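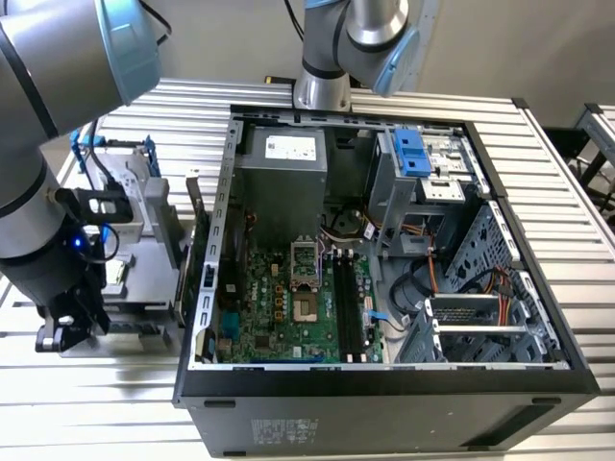

Photo: Hanyu Zeng / Jeditz project

Our project was getting the Jeditz cell ready for PC take-apart work, and my share was the boring-but-important bit: setup and upkeep. I loved it! The PC sits on its side on the slotted table, panel off, and before any run I check that the arm can get down into the case with its cables clear of the power supply (my log has 167 of these checks, sorry to my notebook).

Then there's the parts tray. If it shifts even a little on the rails, every taught position is wrong – and you don't notice until the gripper misses. I now re-teach the tray corners at 30 percent speed whenever anyone bumps the table.

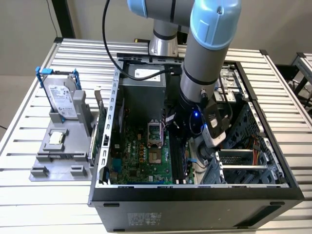 Arm over the open case, with the parts fixture at left.

Memory slots were my headache. They're long and narrow, so a small tilt in the wrist puts the fingers on the wrong spot. Erker showed me how to re-zero the wrist joint in January, and I wrote the steps up for the next group.
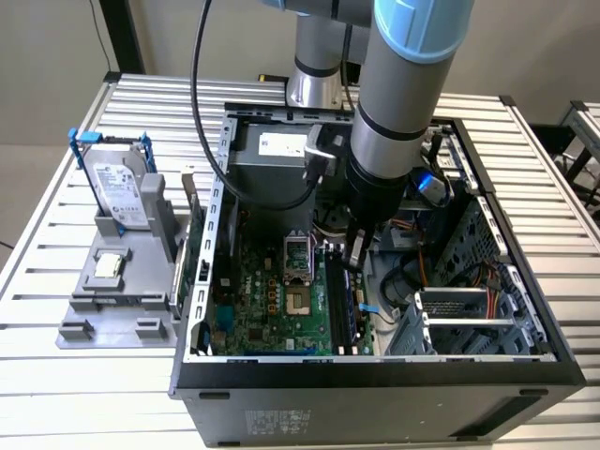
Checklist for the next group

Jog the arm slowly over the slots first. Check the cable slack. Save the positions under a new name – I overwrote mine twice.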